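3.2 Harness variants and stock records

The study followed harness stock at the Relldale plant of Vorkon over two budget years. Relldale builds small control units to order, and each unit needs at least one wire harness bought from an outside supplier. The plant does not make its own harnesses, so lead time is set by the supplier and by how early the buyer places the order.

We took the purchase records as exported on March 15, 2021. The export held 2943 order lines. After lines with no delivery date were removed, the rest were matched to 113 part numbers. Matching was done by hand by Higuchi and checked by Herrero. Where the two disagreed, the part number on the supplier's invoice was used.

Many part numbers differed only in length or in the color of the strands. Buyers told us that these variants had been added one at a time, usually at a customer's request, and that old numbers were seldom closed. A closed number cannot be reopened in the Relldale system without sign-off from the finance office, and buyers said they avoided closing numbers for that reason.

We grouped the part numbers into families by connector and strand count (Figure 2). Length was left out of the grouping.

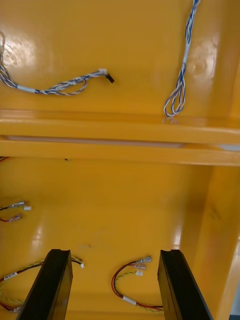
Figure 2. Twisted wire harnesses in a yellow plastic enclosure with two bays.

Families with more than 20 part numbers had the longest gaps between order and delivery. Part of this comes from order size. Buyers split demand across variants, and the small orders that result fall below the supplier's minimum run, so they wait until a larger order can be made up. Families with only two or three part numbers rarely had this problem.

The records do not show when an order was held back on purpose. Yoshida's interviews with the buying team, reported in Section 4, suggest that this happened most often near the end of the budget year. We did not correct for it in the figures given in this section.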